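Pullutine Suturing Bench Set
Troston Training Supplies
Item no. 1233
Page updated 04/02/2026

The Pullutine set holds the soft goods and thread for a suturing practice table: a quilted base pad, a blue drape, a white cloth and a spool of grey braided thread. Tissue is ordered separately. The set fits standard benches and folding tables, and the pad can be left out between sessions.

Thread
Braided, grey, without a needle. It shows up well over both pale and red tissue, so a stitch line is easy to follow from start to finish. The braid grips itself when looped and a first throw will usually stay put while the second is made. Cut it with sharp scissors. A dull pair frays the end and makes it hard to pick up.
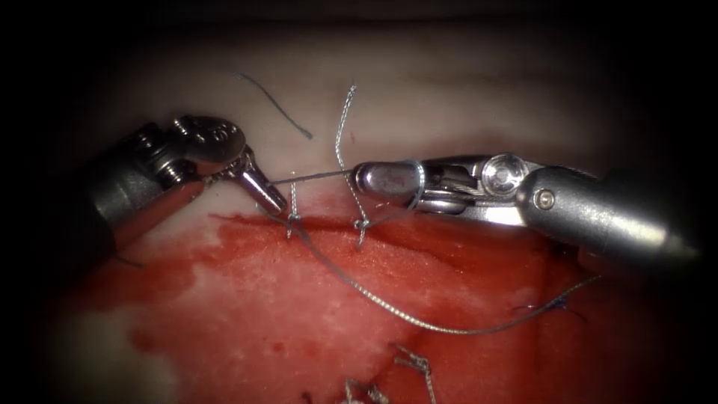
Long tails waste thread. For single stitches, cut short lengths and keep the rest on the spool with the end tucked in the notch. Refill spools are sold as item 1518 and are the same thread. Older Fuler spools also fit the holder.

Base pad
Pale cover with evenly spaced quilting seams across the width. The padding gives a little under pressure and keeps trays from sliding. Lay it with the seams running side to side. The cover does not come off. Wipe it with mild soap and water and let it air dry flat. Do not iron.

Drape and cloth
The drape is royal blue and soft enough to bunch up behind the work area or fold double under it. The white cloth is for wiping and for setting things down. Both are machine washable. Wash the blue one alone the first few times. 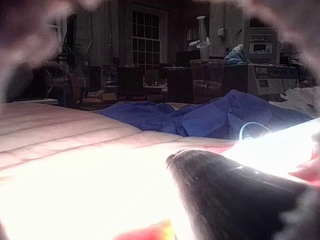 Strong overhead light will glare off the pale cover. Tilt the lamp or pull the drape forward over the bright part.

In the box
Base pad
Royal-blue drape
White cloth
Grey braided thread, 2 spools
Spool holder

Not included: tissue, instruments, needles, lamp.

For practice use only. The thread is not sterile and must not be used on patients.

Ordering
Ships from our Ionescu warehouse. Schools ordering refills in bulk can ask for a carton price. We keep more than 3000 spools in stock. Unopened spools may be returned; pads may be returned if the wrapper is still sealed.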